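Chapter 4
Walls That Are Left to Be Seen

By Elisa Martinelli and Alcides Restrepo

After this chapter the student should be able to

describe the difference between a wall built to be covered and a wall built to be seen;
decide, for a simple room, which part of an old brick wall may stay bare;
draw the meeting line between brick and plaster in section;
write a short note on dust, sound and light for a room with a partly bare wall.

Words used in this chapter: course, header, stretcher, pointing, ledge, reveal, lime wash, duct.

4.1 A question from the workshop

In the first three chapters we have spoken of the wall as something which carries. It takes the load of the floor above and brings it down to the ground. For this work it does not matter what colour the wall has or if anybody looks at it. Now we change our position. We stand inside the room, we have a table and a chair, and we must stay there the whole day. The wall is at our side during all these hours.

When the old thread works at Zitthorpe was divided into rooms for small firms, the first plan was to plaster everything. The plan was simple and the price was known. Then the old plaster was taken down in one room on the first floor, and under it was a brick wall in good condition, red and brown, with straight courses. The tenants saw it and asked that it should stay. The architect, Amparo Mamani, did not say yes at once. She asked for one week, and in this week she made the list of questions which we will use in section 4.3.

Her answer in the end was a division. The lower part of the wall stayed bare. The upper part was plastered and painted white, together with the ceiling. Between the two parts she put a thin ledge, so that the plaster has a place to finish and the eye has a line to follow. This is a very common solution in rooms for work, and most students have already sat in such a room without thinking of it.

4.2 Built to be covered, built to be seen

An old builder knew from the first day if his wall would be covered. If yes, he took the cheaper bricks, he did not choose them for colour, and he did not clean the joints, as rough joints hold the plaster better. If the wall was to be seen, he chose the bricks one by one and he finished the joints with care. So when we take off the plaster from a wall that was built to be covered, we look at something which its maker did not want to show. Sometimes it is beautiful all the same. Sometimes there are pieces of broken brick, old channels for pipes, and a door which was closed with whatever material was near.

The student should therefore never draw a bare brick wall only from hope. Open first a small field, 30 cm wide and 30 cm high, at the height of the hand, and then a second one near a corner. At Zitthorpe the second field was the useful one, for it showed a repair in grey cement which had to be cut out and filled again with lime.
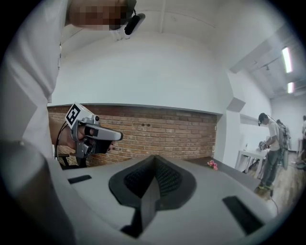 The pointing, that is the filling of the joints which we can see, has more effect on the room than the brick. A pale mortar makes every brick visible as a separate thing and the wall looks lively. A dark mortar brings the bricks together and the wall looks calm and heavy. In a room where people work with small parts, or read for a long time, we should think well about this. Dayana Ledesma, the site manager for the contractor Vavent, prepared sample panels in three mortars and left them standing in the room until the tenants had seen them in the morning, at noon and with the lamps on. We recommend this to everyone. A sample which is looked at for five minutes under the site lamp teaches very little.

4.3 The list of questions

We give here the list of Amparo Mamani in her own order, with small changes in the language.

Is the wall dry, and was it dry also in December?
Does the face of the brick give dust when we pass the hand over it?
What stands in front of the wall, and how high is it?
Where does the daylight fall?
How loud will the room be?
Who must clean it?

The third question surprises many students. In a room with tables and chairs, the lower part of the wall is touched all the time. Chair backs meet it, bags are put against it, cables pass along it. A painted plaster shows every mark from this life and has to be painted again. Brick takes the same treatment for many years and we do not see much difference. The upper part is touched by nobody, and it has another duty, to send the light back into the room. White plaster does this very well and red brick does it badly. The division of the wall in two parts is then a matter of use as much as of taste.

The question about dust should be taken seriously. Old brick which was under plaster often has a soft face. It can be brushed with a stiff brush (never a wire one) and then treated with a thin mineral coat. Giuliana Arboleda, who wrote the maintenance sheet for the building, asks that the coat is tested again after two winters.

4.4 The ceiling belongs to the same decision

If the wall shows how it is made, the ceiling may do the same. Beams and ducts can stay in view, and the room gains the height which a hung ceiling would take away. At Zitthorpe this was 400 mm, and in a narrow room one feels it. But open ducts against a coloured background make a restless picture over the head. When beams, ducts and ceiling are painted in one white, the eye reads them as one surface with some relief, and it comes back down to the table, where the work is.

There is a cost. A duct that is seen must run straight and its joints must be clean. The electrician and the ventilation firm must be told this before they give their price. In the first contract it was forgotten, and one duct had to be hung a second time.

4.5 Before you continue

Choose a room which you use every week. Draw one of its walls in elevation at a scale of 1:20, and write on the drawing each material and the height where it changes. Mark with a pencil the places where the wall is worn. Keep the drawing for section 4.6, where we add the section through the ledge and calculate the quantity of lime mortar.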